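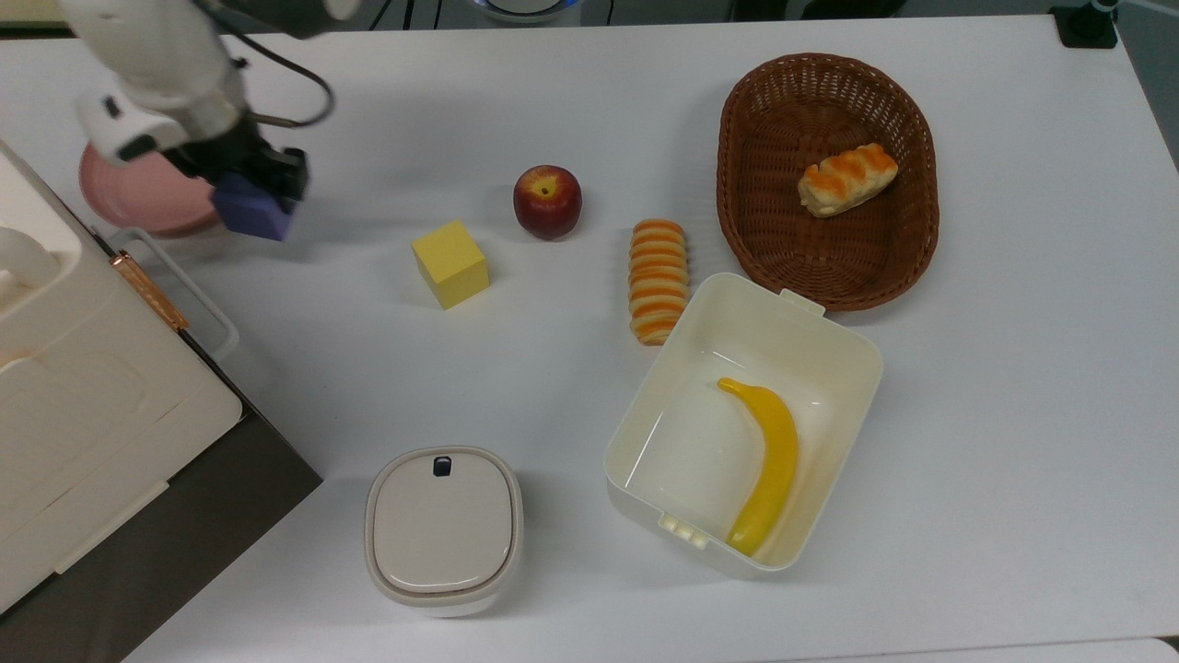 12 Feb 2026

We passed 229 episodes on the tabletop task this week, so I figured I would write down how the collecting works now. The last post I did on this was in December and most of it is out of date.

The task is pick and place. One person teleoperates the arm, moves one object from where it is to where the prompt says it should go, and lets go. That is one episode. Most run well under a minute. Then somebody changes the table and we do it again.

The prompts come from a text file Malsha Matubbar wrote. They are short: put the purple cube on the pink plate, put the apple in the basket, put the banana in the white box. She keeps the wording plain on purpose, then makes a second version of each one with different words for the same thing. "Bread" and "roll" both have to work. So do "box" and "bin." I was skeptical about spending time on that, but the first policy we trained in December did fine with "basket" and got lost when I typed "wicker tray," so she was right.

The props are foam cubes, play food and kitchen containers. We started with cubes only. They are easy to grip from any side and they don't roll, and after a while the model got good at cubes and nothing else. The apple is the worst of the new ones. If the fingers close a little off center it squirts out sideways. The bread roll is long, so the gripper has to line up across it, and a new operator usually needs a few tries before that feels natural.

A few rules we settled on:

Leave the other objects alone. If you knock something over on the way, finish the episode and mark it, don't reset in the middle.

Don't tidy the table between episodes. Nudge two or three things to new spots and go. Our early data had everything in neat rows and the policy learned the rows.

Start the recording before you move and stop it after the gripper is open and clear. A-yeong Moon went through the early batch and found 30 episodes where the recording stopped with the object still in the fingers. We threw those out. The count above doesn't include them.

Failures stay in if the operator recovers. A missed grasp followed by a good one is useful. A missed grasp followed by somebody giving up goes in a separate folder, which we haven't used for anything yet.

Speed is the thing I go back and forth on. When I operate, I slow down a lot just before the object touches the surface. A-yeong comes in faster and lets go sooner. Both work, but the model trained on the mix sometimes hovers over the plate like it can't decide who to copy. For the next batch we are going to agree on one approach speed and see if the hovering goes away. It may not be that at all – the plate sits close to the left edge of the work area and we have less data over there.

On storage, we moved everything off the old Gernell drive and onto Firnstead, the machine in the back office. Uploads are slower but I can open an episode from home and check it. I look at around 80 a week that way, usually at double speed, with the prompt next to the video so I can see whether they match. Mismatches are rare now. They used to happen when somebody skipped a line in the text file, and the operator screen now shows the prompt in large type before each start.

Next up is the lidded container. Opening a lid is a different kind of task and I don't want to mix it in until we have a clean set of placements. Malsha has the prompts drafted already.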